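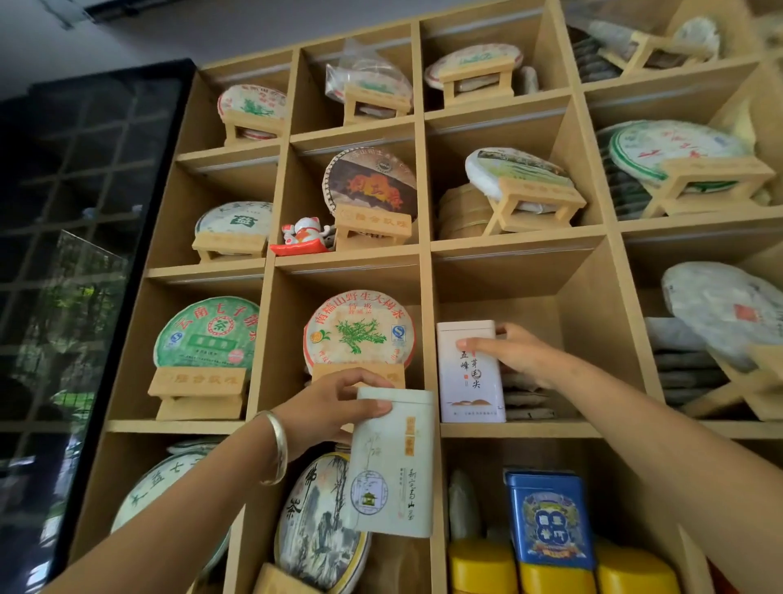 Figure 6.1 Pressed tea cakes and tins held on open shelving.

Chapter 6
Storage and Ageing of Pressed Tea

6.1 Introduction

Pressed tea is leaf that has been steamed, shaped under load and dried. The usual forms are the round cake and the brick. Both take up less space than loose leaf and both change slowly in store, so the conditions of storage form part of the specification of the product.

Three quantities govern the rate of change: the moisture content of the leaf, the temperature of the room and the supply of air. Light and stray odours are treated separately in Section 6.4.

Open shelves allow air to reach the wrapper on most sides. Tins restrict it - a well-fitted lid slows the loss of aroma but also slows ageing. Sealed bags restrict it further.

The worked problems use records from the Algate store, where 235 cakes were weighed each October over 17 years. The Flomholm store, which kept its stock in closed chests, is used for comparison. Readers should be familiar with the drying curves in Chapter 5 before attempting Section 6.3.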